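4. Equipment planning and cost allocation for the two-arm cell
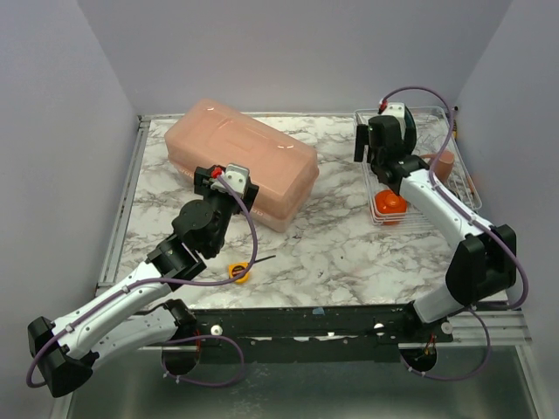 Odivdale, 31 Jul 2019

Figure 4. Two-arm cell during a household sorting task, with a pink plastic storage box at left and a wire basket at right.

This section sets out how the equipment for the Akanda cell was specified and paid for, and what we would change in the second purchasing round. The task software is covered in Section 3 and is mentioned only where it affected a buying decision.

4.1 Starting requirements

The planning document for the cell was written before any supplier was contacted. It called for two arms working over one shared surface, side and rear walls that would give the cameras a plain background, and a front mount that let one technician remove an arm without disturbing the other. Both arms in Figure 4 reach in from the front, and their bases sit by a common black beam. We had looked at mounting them on opposite sides, but that layout needed access from two aisles, and the room at Odivdale has only one.

Quotes were sought from Prisance and Irneck. Prisance offered a complete cell with installation included. Irneck offered arms and rail separately, with a lead time of 8 weeks. We chose the Irneck quote and did the assembly in-house. The labour for this was charged to the project and should be counted in any comparison with the Prisance price.

4.2 Wear items and cabling

The first budget treated the grippers as part of the arms. This was a mistake. Fingers, brackets and connectors wear out on a different schedule from the arms and are now held on a separate line, reviewed every 200 operating hours. The front beam has also picked up scuffs and worn spots, but we have made no allowance for replacing it.

Cabling was under-budgeted as well. In the present arrangement a purple cable leaves a red connector at each gripper, follows the upper tube and loops around the elbow. The loop has to be long enough for the full travel of the joint, and the lengths we first ordered were too short. The second order allowed 50 cm of slack per cable. Cable ties are bought from general stores and do not appear in the capital budget.

4.3 Task objects

Task objects were given a small allowance and bought at ordinary retail prices. The set includes storage boxes, baskets, a yellow tape measure and assorted kitchen and household goods. Two properties of these objects have a cost attached. Translucent or glossy plastic, such as the box in Figure 4, produces bright reflections, and wire mesh lets the pattern of the work surface show through. Both increased the time spent on camera set-up, which was billed at the technician rate and came to more than the objects themselves.

The marble-patterned surface was chosen over a plain one for the same price. It makes segmentation harder, and we accepted this as closer to a home benchtop.

4.4 Second round

Thu Cao prepared the revised schedule, which goes to the equipment panel in October. It holds one spare gripper per arm, moves cabling to a recurring line and sets aside 13 per cent of the capital amount for unplanned parts. A third arm was considered and deferred until the utilisation figures for the present pair are available. Freight is quoted separately throughout, as the two suppliers treat it differently.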